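Sowah Collection, Preparation Room
Notebook entry, July 2023
Entered by Ryota Nomura. Copy to Abdul-Rahman Kyei.

Subject: sorting and first screening of the copal pieces received in April from the Kukora site.

The lot was logged under one accession number. Sorting by size is complete. Sorting by clarity is not.

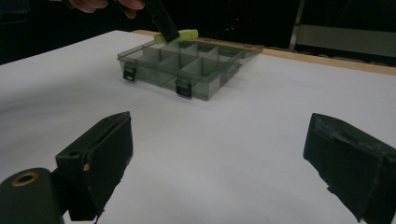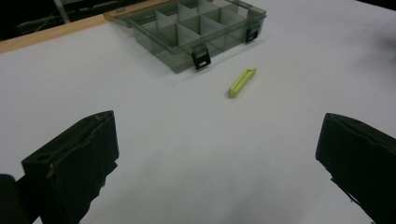 Translucent organizer box with compartment dividers, on the white tabletop.

Is the Kukora material old enough to be called amber?
It should be recorded as copal for the present. The surface of the test pieces became tacky under a drop of ethanol, which points to a younger resin. The label will be changed only if the dating results require it.

Screening. Each piece was examined under the stereo microscope at low power, first dry and then under a thin film of mineral oil. Of the 3000 pieces in the lot, 30 contain something that can be called an insect or part of one. Most are small flies and ants. Eleven have been set apart for further work. The remainder are to be returned to general storage with a short note on contents.

Two pieces deserve separate mention. Piece 11 holds a worker ant, complete except for one antenna, with pale threads across the back of the head and along one leg. Piece 30 holds a beetle with a similar growth near the joint of the wing covers. I recorded both as "possible fungus." Dr. Kyei examined them the same afternoon and asked that the wording be left as it stands. In his view the threads on the beetle may be growth that began after death, or fine cracks filled with air. The ant is the stronger case. The threads branch, and at two points they seem to come out through the body wall.

Polishing. A flat window was ground on piece 11, parallel to the long side of the ant. Wet paper was used throughout, in short passes, with the piece cooled in water between passes. The resin softens quickly and clogs the paper. Dry polishing on the Zodon wheel was tried on a scrap piece and left a smeared surface. It is not to be used on this lot.

The second window, facing the head, has not been started. There is less resin on that side than I first measured, and a crack runs from the outer surface toward the eye. Dr. Kyei prefers that we embed the piece in clear epoxy before any more is removed. I agree, although this will rule out some later chemical tests on the outer surface. A small chip was taken beforehand and stored under the same number with the suffix B.

Records. Drawings of piece 11 are in the flat file. The focus-stacked images were saved to the shared drive under Pirnance, which is the project name now used for all fungus and insect work from this site. Older files under the site name have not been moved. Colleagues should search both.

Correction to the previous entry: the fly listed there as a gall midge is a fungus gnat. The wing veins are clear in the new image. The card has been corrected and initialed.

Outstanding:
Embed piece 11 and allow a full cure before grinding.
Re-examine piece 30 in transmitted light.
Request the field notes for the lower pit, which did not come with the shipment.
Order wet paper in the two finest grades.
Dr. Kyei to write to the dating laboratory regarding the size of sample required.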